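Labelling pick attempts on soft objects with the Kitside tools

Mireille Srour, June 2024

These steps reproduce the labels used in our study of cushion and cloth grasping. You need the Zurbridge export and a text editor.

Step 1. Open the head view and mark the target. In the bedroom set it is the white square cushion on the carpet in front of the armchair. Ignore the pillow on the bed.

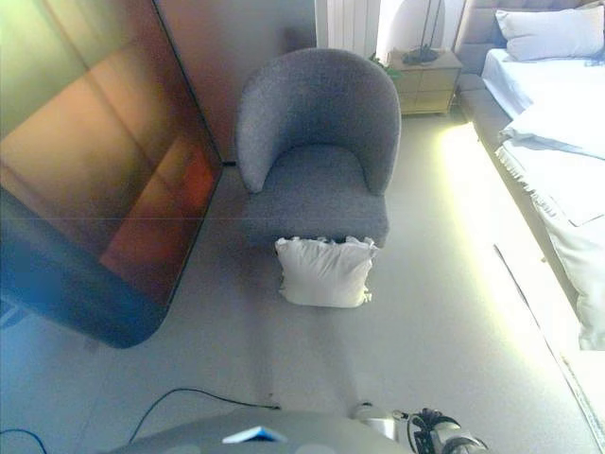

Step 2. Switch to the wrist view. At close range the nearest surface goes out of focus and takes up most of the image, so do not try to trace its outline. Tag it "near, soft" and tag any cloth separately by colour.

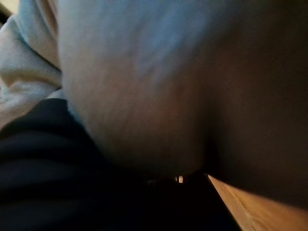 Depth readings under 80 mm should be discarded before fitting. Set the window to 200 samples and run the fit twice with different seeds. If the two results disagree, send the episode number to Florian Lecomte for a second label.

Step 3. Save and export.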